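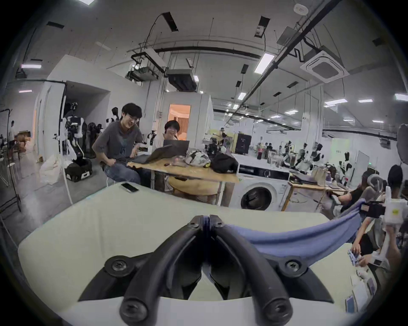

Shared Workroom and Laundry Corner - Monthly Safety Checklist
Site: Skuvdale, ground floor
Inspector: Lucie Cormier
Period: July

1. Washing machine
Door closed when not in use: Satisfactory
Cord and plug undamaged: Satisfactory
Comment: Hose clamp to be tightened within 5 days. Items stored above the machine are to be kept clear of the controls.

2. Folding table
Cover flat, with no trailing edge: Satisfactory
Comment: Phones and papers must be removed before garments are laid out. 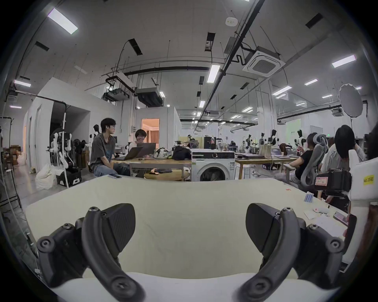
May drinks be kept on the counter near the washing machine?
Closed bottles are permitted - open cups must remain in the break area.

3. Seating and laptop tables
Stools pushed in when vacant: Needs attention
Power cords secured: Satisfactory
Comment: Bags are to be hung on hooks or placed in lockers. The Tuvus power strip was replaced and labeled.

4. Walkways and exits
Clear width of 3 feet maintained: Satisfactory
Comment: Fabric must not be left on the floor. Stands and wheeled cases are to be parked with brakes set. 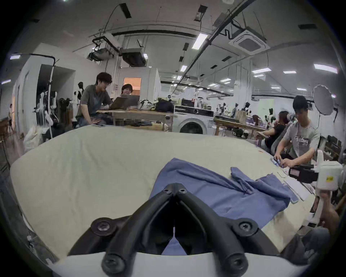 Item 2: blue garment on the covered table, washing machine at rear.

5. Fire safety
Extinguisher tag current: Satisfactory
Comment: Staff were reminded of the 15-minute limit on unattended garment steamers.

Open items are to be reported to the Fallska facilities office.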